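Wutel House, Mezzanine Refit
Progress report to the Hassanpour Fund
Reporting period: September to November

1. Status

Work on the mezzanine is on schedule. Four of the seven work items in the grant agreement are complete, two are in progress and one has not started. The level has remained open to users throughout, except during the floor repairs.

Complete: floor repairs, railing refurbishment, lighting circuit, supply of tables.
In progress: seating, storage wall.
Not started: signage.

2. Railing

The existing black metal railing was kept. The original proposal allowed for full replacement, but the inspection in September found the posts sound and the fixings at floor level serviceable. The contractor, Brivari, tightened all base plates, replaced the worn fixings at the corner and repainted the full run. The rounded handrail was sanded back before painting where the old coating had chipped.

The open pattern of slim vertical posts with a lower horizontal bar was also kept. An infill panel was considered and rejected on two grounds: it would have reduced daylight to the rooms beyond, and it would have added load to the base plates. The saving against the replacement budget has been moved to the storage wall, as agreed with the Fund in October.

3. Tables

The tables were ordered from Idholm and delivered in one shipment. The tops are light wood with a straight grain, finished in clear matte oil. Two finishes were tested on offcuts before the order was confirmed. The harder lacquer resisted marks better but could not be repaired locally, and a damaged top would have had to go back to the supplier. Oiled tops can be sanded and refinished on site.
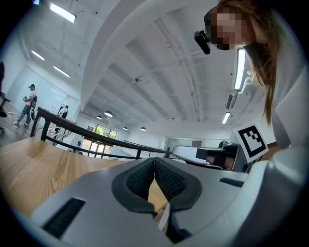 Table positions near the railing were set so that the walkway stays clear when chairs are pulled out. The first layout placed the long side of each table parallel to the rail and left too little room at the corner. The revised layout has been in use since October and no further change is planned.

One top arrived with a shallow dent on the underside. Idholm issued a credit and the table was accepted.

4. Use of the level

The mezzanine was booked for 79 sessions in the period. Most were hands-on work at the tables, with users both seated and standing. Booking forms show a preference for the tables on the railing side. The most frequent comments concerned noise from the floor below and the lack of a place to put bags. The second point will be covered by the storage wall. The first is outside the scope of this grant and has been passed to building management.

5. Seating and storage

Chair samples are on trial. The first sample marked the floor and was returned. The second has felt glides and is acceptable, subject to a check of wear at the end of the trial.

The storage wall frame is installed. Doors and shelves are pending. The delay results from a measuring error on our side, corrected before the panels were cut. No additional cost was incurred.

6. Budget

Spending is within the approved total. The only variance to report is an unplanned $200 for floor protection during delivery of the tables, charged to contingency.

7. Next period

Install doors and shelves on the storage wall.
Complete the chair trial and place the order.
Apply a second coat of oil to the tabletops.
Obtain quotes for signage.

The Fund's approval is requested for the chair order before it is placed. The specification and price will be sent separately when the trial ends.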